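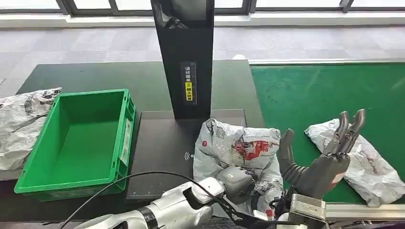
Storage Bins: Cleaning and Labeling

Wash plastic bins in warm water with a little dish soap. Use a stiff brush on ribs and under the rim, where grit collects. Rinse and dry upside down.

Old labels: warm with a hair dryer on low, then peel from one corner. Rub leftover glue with cooking oil and wash again.

New labels go on a short side, near the top. Write the contents and the month packed (June, for example). Pencil lasts longer than most pens in a damp basement.

Stack no more than three high. Heaviest on the floor.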